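Filing by robot at Mahama: effects on office staff
Student project report, 20/10/2023

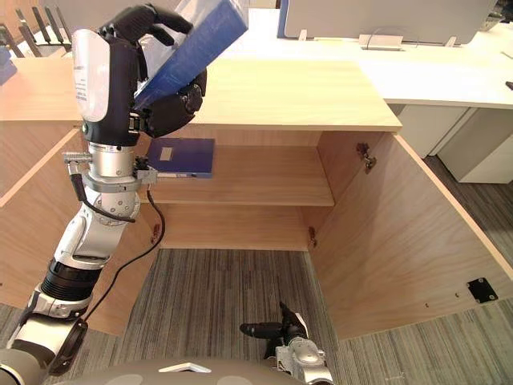
Our project looked at what changes for office staff when a robot takes over fetching and returning paper files. We spent 6 days in September at the Nelilstead office of Mahama and spoke to the 2 clerks who run the records section. Before the trial they fetched every file themselves, 30 on a normal day. The files are blue binders kept in low wooden cabinets, and most of the complaints were about bending down to the shelf. The robot grips a binder in one hand, which leaves the other free.

Both clerks said their backs were better for it. They also said the work had become lonelier, as fetching a file used to mean a chat on the way. One now spends 25 minutes a day checking labels, a job that did not exist before. Neither had been asked about the change beforehand. We think staff should be consulted before the trial is extended to the Juko building.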